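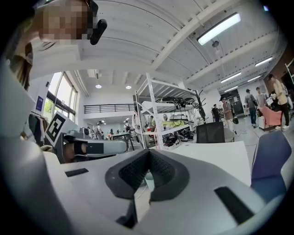 The Fokico hand-held gripper, jaw end up, with a second one and a marker board behind it.

Fokico (hand-held gripper kit)

Fokico is a hand-held gripper kit sold by Vendemard, a small maker of tools for robot training. You hold it like a fat flashlight, squeeze, and the jaws close on whatever you're after, while a camera on the tool records the whole thing. The recordings then go toward teaching a robot arm to do the same job. I keep this page up for our wiki, and I've used the kit enough by now that it reads more like my notes than a proper article (sorry, editors!).

Name and versions

The first version went on sale in November as a single gripper in a cardboard tray. People asked for a pair almost right away, because so many chores need two hands, and Vendemard now sells both. The pair is the one I have. There's also a rental plan run by Joserent, who will ship you a set for 10 days at a time. I rented before I bought and I'd say do the same if you're on the fence.

What you get

The standard pair comes with two grippers, two chargers, a stack of printed marker boards and a carry case with foam that never quite goes back in the way it came out. The shell is white and gray, nicely rounded, and it wipes clean with a damp cloth. The jaw piece is dark gray and V-shaped, with textured black rubber on the inside faces, and that rubber is my favorite part of the whole kit. It holds on to mugs, markers, folded shirts, you name it. Thin flat stuff like a single sheet of paper is still a pain.

The marker boards are the black-and-white blocky squares you'll see propped up around any room where the kit is in use. Each one gives the software a fixed point to work from. Mine get moved all the time, and then I have to run setup again, so tape them down if you share your space with other people.

Using it

Setup took me most of an afternoon the first time and takes a few minutes now. You turn on both grippers, show each of them a marker board, wait for the light to go green, and you're off. A charge gives 600 minutes on paper. I've never gotten that far in one go, because my wrist gives out first! The weight sits a bit forward, and you feel it on long days.

Big shared rooms are fine. I was worried about people walking through and strip lights overhead, and neither has caused me much grief. Strong daylight from the side is a different story: late in the day the tracking can drift, and I've lost a few good takes to it. Pulling the blinds helped.

Each take is saved on the gripper and copied over by cable. There's room for 1000 short takes before you have to clear it out. Wireless copying is listed as "coming" in the manual, and it was listed as coming when I rented, too.

Software

The desktop program was written for Vendemard by Mac Mathúna, a software shop that also handles the help desk. It's plain looking and does what it should. You can trim takes, toss the bad ones, and export the rest. Search is weak. If you don't name your takes as you go you'll be scrolling for ages, and I speak from experience here. Help desk replies have come within 24 hours every time I've written, and once they sent me a fixed build the same day.

Complaints

Mostly small ones. The chargers look the same as each other but only fit one side each. The rubber pads pick up lint. Spare pads are sold only in full sets, so you pay for both jaws even if just one is worn. And the printed manual covers the single gripper, with the pair squeezed into a leaflet at the back that I managed to throw out with the box.

See also

Joserent rental terms
Marker boards, printing your own
Pad care and cleaning

Page last edited Dec 26, 2024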